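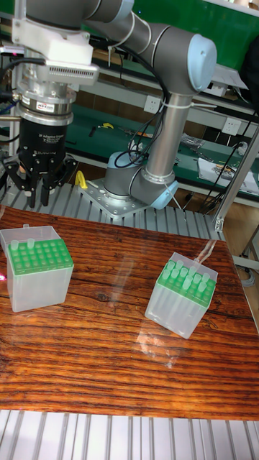 The arm on the tip transfer station, three-finger gripper fitted, two tips in the left box.

4 min read

Hi Binta,

You asked for something you could read over coffee and not another spreadsheet, so I'll keep the tables in the shared folder and just tell you how the gripper comparison is going. Short version: we're a bit behind on the calendar, we're fine on money, and I've changed my mind about which gripper I'd bet on.

When we wrote the Cerstead proposal I was pretty sure the Igwe parallel gripper would walk away with this. Pipette tips are small, they stand in a grid, and two flat fingers coming straight down seemed like plenty. The three-finger unit was in the plan mostly because Weidong argued for it, and I went along because we already had the mounting adapter. Well, Weidong gets to be smug for a while. The Igwe is quick and very repeatable when the tip is standing straight, and I still like it for that. Give it a tip that leans a little in its hole, though, and it closes on one side first, nudges the tip over and then grabs it crooked. You can get around this with slower approaches and more careful targeting, but then you've given away the speed that made it attractive in the first place.

The adaptive gripper is more forgiving. It wraps a bit, it settles, and it doesn't seem to care much if we come in slightly off center. What it does care about is elbow room. The fingers are bulky next to a single tip, and picking from the middle of a full rack is still where most of our bad grasps come from. Edges and corners are so much easier that I've started to distrust any test that only uses them!

We've logged 2489 transfer attempts so far, counting both grippers. That's short of where I wanted us by the end of May, and the shortfall is nearly all mine. I lost the better part of a week to the controller changeover. The Verer controller came with its own idea of where the tool center point should be, and every time we swapped grippers it quietly went back to the old one. Everything looked right on the screen and the arm came down just beside the tip every single time. I finally found the setting on a Sunday night, on page 14 of an appendix, and I'm not going to pretend I was gracious about it. It's fixed, it's written down, and a gripper swap is now a job that doesn't ruin anyone's afternoon. 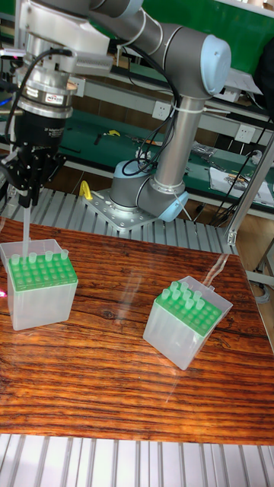 My main worry for the next stretch is the put-down, much more than the pick-up. Picking a tip out of a rack is forgiving once you're holding it, but placing one means getting a narrow end into a small round hole with other tips standing close by. We run the station with one box on each side of the tabletop, and the right-hand one is turned at an angle to the left one, so the arm can't get by on a simple sideways shift and has to work out the rotation of the grid as well. The back left corner of the left box, where the gripper has a tip pointing straight down over the rack, is the sort of spot I'd call easy, with open holes on the near side. I want the same motion to be boring in the middle of a crowded rack before I put a number in front of you.

The cameras are the other open item. The Proden camera does well on the green racks and less well on the tips themselves, which are see-through enough that it sometimes reads a tip as an empty hole. The glossy tabletop doesn't help either, and we get a bright streak across the wood that moves when the lights change. Weidong wants to try a matte cover. I'd like to hold off until we've finished the current block of runs, so that we don't change two things at once and then argue over which one mattered. (We have done this before. You may remember the emails.)

On spending, the only surprise was a replacement set of fingertips for the Igwe, and that fits inside the parts line. No request from me there.

What I'd like from you is an OK to move the final comparison back by two weeks. That gives us time to run the crowded-rack tests on both grippers with the same controller settings, which I think is the only fair way to do it. If you'd rather keep the original date, I can give you a solid answer for edge positions and a shakier one for everything else — your call, but I know which report I'd rather sign.

Weidong is around most mornings if you want to come by and watch it run.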